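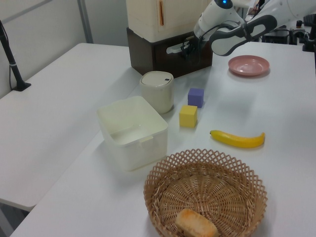

When our team first sat down in February to plan the second arm station, we had a budget of 2,643 dollars and, I must admit, a much longer wish list than that (most of us wanted a new camera!). The arm was already paid for out of the Dormont grant, so our money had to cover the gripper, the tables and all the little household things the arm practices on. The Tranitz gripper came in lowest, and we liked its two ribbed fingers.
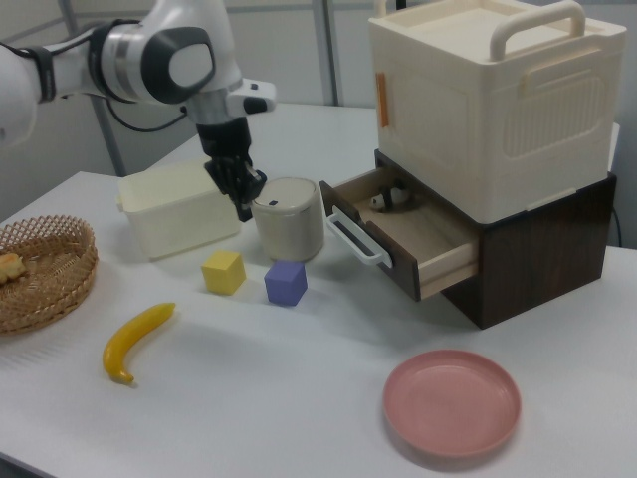

Section 4: Small Items and Spares

We set aside 90 dollars for props, and they went further than we had dared to hope. The foam cubes, toy banana, wicker basket and pink plate were all cheap. The drawer cabinet cost more, but we'd happily buy it again. Spare fingertips from Galteo take 13 days to ship, so please order them early.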